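Chapter 2
Sharing the Wire: Access to Regional Networks

When you have finished this chapter you should be able to explain why a town may have only one telephone line network, describe how wholesale access works, and read a simple access agreement.

Most homes are reached by a single set of cables. Digging trenches and stringing lines is costly, and the cost is much the same whether a street holds two customers or 18. A second company seldom finds it worthwhile to build beside the first.

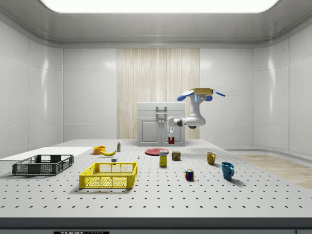 Page 122

Regulators have long had to decide what the owner of that single network owes to its rivals. Under wholesale access, the owner must rent capacity to other providers at a set rate. The renter then sells service under its own name, sends its own bills and answers its own calls.

The district of Grokholm is used throughout this chapter. Its lines belong to Tirnatell, and a smaller provider, Inel, rents space on them. Inel applied for access in August and was offered a rate it considered too high.
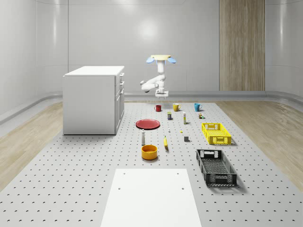
Jeanie Laing told the hearing that a rate set above the retail price was a refusal by another name, and that customers in the outer townships would be left with no choice of provider. Tirnatell replied that its rate had to cover the upkeep of long rural lines. Both arguments will return in the case study.

Key terms

Wholesale rate – the price one provider pays another for the use of its network. 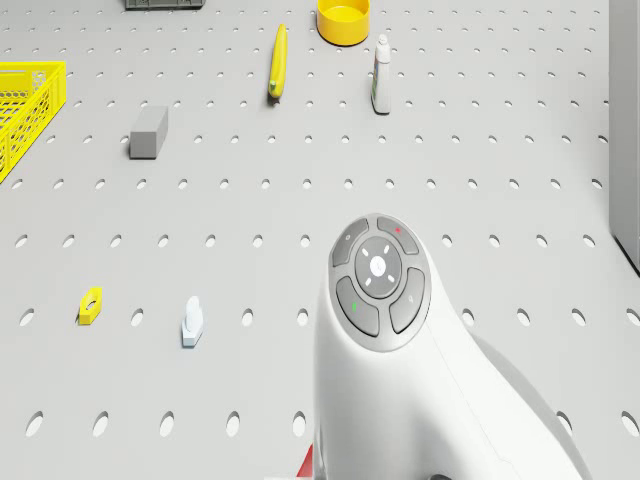
Last mile – the part of the network that joins the local exchange to the customer's premises.

Open access – a rule that the owner must treat all renters, including its own retail branch, on the same terms.

Before reading further, write a short paragraph on who should pay when a shared line fails. Keep it for the review at the end of the chapter.

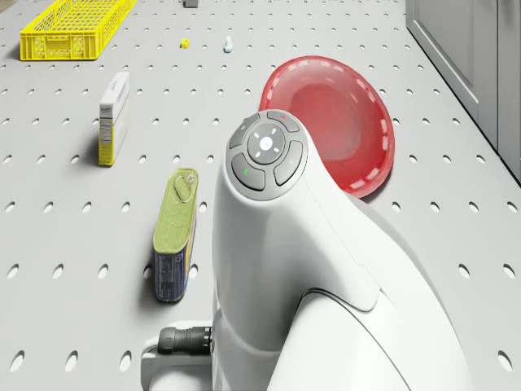 2.1 The Cost of the Last Mile

The labour of laying cable makes up the greater part of what a network owner spends. The Stevens method, set out in this section, spreads that cost over the working life of the line.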